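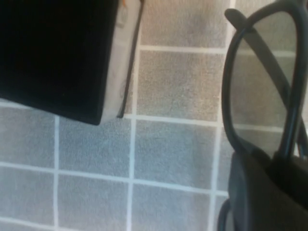
The reading corner at the Trosstead building was the first item. The current layout has the chairs along the window wall and the low shelf between them, and members reported that books and personal items are still being put down wherever there is a free flat area. A black-covered book-like object and a pair of dark-framed eyeglasses on the gray grid surface were given as the usual case. The meeting agreed that items of this kind need a fixed place within reach of the chairs. A side shelf from Janov was proposed, with a raised front lip so that glasses do not slide off. The shelf is to be fixed at seat height. Depth was left open until the wall has been checked for pipes.

Minutes of the previous meeting were approved with one correction: the lamp order was placed with Sunano and not with Stöckli. Apologies were received from the evening group.

Item 2. Shelf labels. The old labels have faded on the window side. Replacement stock will be matte, printed in black, and set in the same order as the catalog. Large-print titles keep their own section. The request to sort oversize books by height was not taken up. 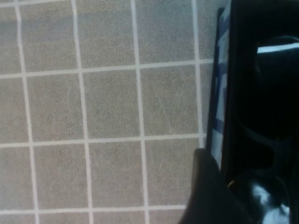

Drahomíra Rusnák
Recording Secretary, Reading Room Group

Item 3. Grid surface. The gray squares and pale dividing lines were discussed in connection with cleaning. The surface has a speckled look and small marks are hard to see against it, so inspection under a side light was suggested. Stöckli has quoted for cleaning and for a spare lot of matching material. The quote is 2,905 for the full job, or up to 1,000 for cleaning alone. Cleaning alone was approved. The spare material is deferred to the next budget. No wax or polish is to be used before the Stöckli visit.

Item 4. Lost property. Glasses and cases go in the drawer under the desk, with the date found written on a slip. Books without a stamp go on the returns cart and are checked against the catalog before anything else is done with them. Two members asked for a longer holding time. The present rule stays until the end of September.

Item 5. Lamps. Delivery from Sunano is still open. The arm length on the order form was confirmed as correct.

Actions: wall check before the Janov order, D. Rusnák. Acceptance of the cleaning quote, D. Rusnák. Label proof to be posted by the desk for comment.

Next meeting 9/30/26, same room.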